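Durnell bringt Zweiarm-Zelle für den Arbeitstisch auf den Markt

Die Firma Durnell bietet seit dem Frühjahr eine kompakte Roboterzelle mit zwei Armen an, die man auch als Bausatz bestellen kann. Das Produkt heißt Tumasex und richtet sich an Berufsschulen, kleine Labore und Betriebe, welche das beidhändige Greifen ausprobieren möchten, ohne gleich eine große Anlage zu kaufen. Der Vertrieb läuft über den Händler Stamatopoulos, der auch die Schulungen übernimmt.

Bisher hat Durnell vor allem Ersatzteile und Halterungen für einzelne Arme verkauft. Nach den Worten von Produktleiterin Radwa Benmoussa kam die Idee für die Zelle aus den Anfragen der Kunden. Viele hätten schon zwei Arme gehabt, aber keinen passenden Tisch dafür. "Die Leute haben die Arme mit Schraubzwingen an Schreibtische gemacht, und nach jeder Woche stimmten die Positionen nicht mehr", erzählt sie. In der neuen Zelle sitzen beide Arme auf Montageplatten an einer gemeinsamen Aluminiumschiene. Dadurch soll der Abstand zwischen den Armen immer gleich bleiben, auch wenn man einen davon für die Wartung abnimmt.

Der Bausatz besteht aus 316 Einzelteilen, die Schrauben sind hier mitgezählt. Für den Aufbau gibt der Hersteller einen Arbeitstag an. Wer das nicht selbst machen will, bekommt die Zelle fertig montiert und eingestellt, bezahlt dafür aber einen Aufpreis von 259 Euro. Die Wände lassen sich mit eigenem Motiv bedrucken, zum Beispiel mit dem Logo der Schule. Diese Option ist nur bei der montierten Version möglich.

Getestet wurde die Zelle unter anderem in der Lehrwerkstatt von Ladavgate. Dort hat der Ausbilder Justinas Jaunzems mit seinen Lehrlingen im März eine Reihe von Übungen gemacht, bei denen die Arme einen Block gemeinsam halten oder von einem Greifer an den anderen übergeben. Über die Software äußert er sich zufrieden, die Abläufe könne man auch ohne viel Erfahrung einlernen. Kritischer sieht er die Anleitung. Sie ist 89 Seiten lang, und das Kapitel über die Kalibrierung steht seiner Meinung nach viel zu weit hinten. Seine Gruppe habe deswegen die ersten Übungen mit falschen Nullpunkten begonnen und musste danach alles wiederholen.

Auch die Führung der Kabel war ein Thema. Jaunzems wünscht sich zusätzliche Clips am Oberarm, damit die Kabelschlaufen bei schnellen Bewegungen weniger schwingen. Durnell hat angekündigt, solche Clips als Zubehör anzubieten - einen Preis gibt es noch nicht. 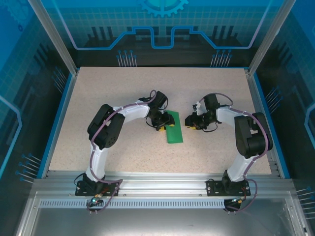 Ladavgate, im März. Zwei Greifer mit gelben Fingerspitzen, dazwischen ein grüner Block: An dieser Aufgabe lässt sich gut erklären, worum es bei der Zelle geht. Die Greifer müssen sich in der Mitte des Tisches nahe kommen, und das verlangt eine genaue Abstimmung der beiden Arme. In der Werkstatt wurde die Übergabe laut Jaunzems etwa 1000 Mal wiederholt. Die gelben Fingerspitzen sind Verschleißteile und können einzeln nachbestellt werden.

Ívar Thygesen, bei Stamatopoulos für die Schulungen zuständig, empfiehlt für den Anfang einfache Körper mit geraden Kanten. Mit weichen oder runden Gegenständen solle man erst arbeiten, wenn die Kalibrierung sicher sitzt. Die Einführung dauert zwei Tage und findet beim Kunden oder in den Räumen des Händlers statt. Die Unterlagen dazu gibt es auf Deutsch und Englisch, eine französische Fassung ist in Vorbereitung.

Bestellungen für die Zelle nimmt Stamatopoulos ab sofort entgegen. Die Lieferzeit beträgt beim Bausatz vier Wochen, bei der montierten Version sechs Wochen. Fragen zu Sammelbestellungen von Schulen beantwortet Latifa Benjelloun im Vertrieb.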